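I spent most of February going through the boxes from the hall closet. There were more of them than I remembered, and the one marked TOYS / MISC took longer than the rest put together. I had figured on an evening. It took four.

The first thing I learned is that blocks don't stay with their set. We had two sets when we lived on Halliday Street, one with 40 pieces and one with 26, and I don't think either one has been complete since the move. I found blocks in the sewing box, in a boot, and in the bag with the camping stove. My brother-in-law, Alby Hollis, wanted me to throw out the lot and buy new. I thought about it for a day and decided against it.
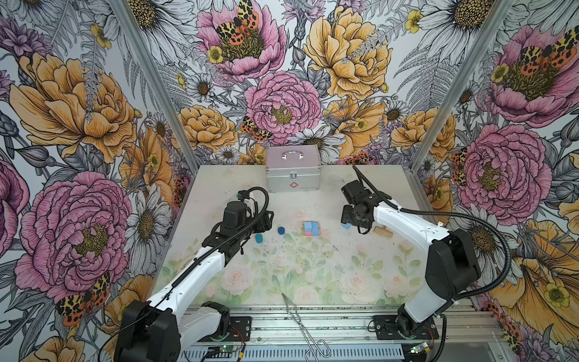
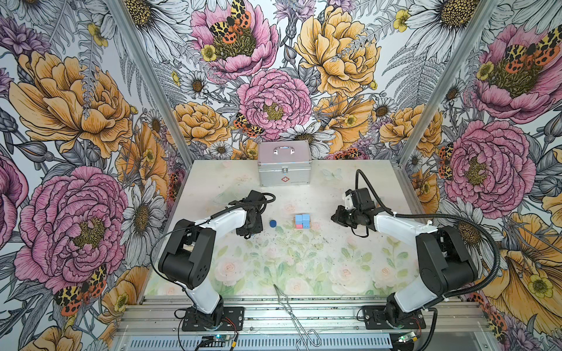
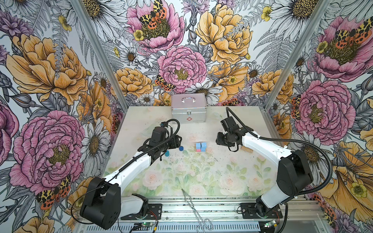 What I care about with blocks is whether they get used, and the ones that get used are mostly the plain ones. A pile of 160 sounds generous, but a small number out on a table goes further than a full tub tipped on the floor. Light blue and a bit of pink is plenty to be getting on with, and a dark blue round piece off to one side gives you something that isn't a cube. I'm also in favor of a metal case with a handle, like the silver one with the red cross at the back. Ours is a plain gray tin from Villow that used to hold drill bits, and it has outlasted three plastic tubs with snap lids.

So the sorting went like this. Cubes in the tin. Cylinders and odd shapes in a cloth bag with a drawstring. Anything chewed or split went in the trash, and anything I couldn't identify went in a jar on the windowsill, where it still is. I washed the painted ones in the sink with dish soap and laid them on a towel overnight. The bare wood ones I just wiped -- they swell if you soak them, and then they won't sit flat.

The closet itself looks better. I put up one more shelf, moved the vacuum to the left side and gave the board games to Lachlan Partington down the street, minus the one with no dice. There are still two boxes on the floor in there. One is cables, and the other is tax papers from before the move, and I'm leaving both until spring.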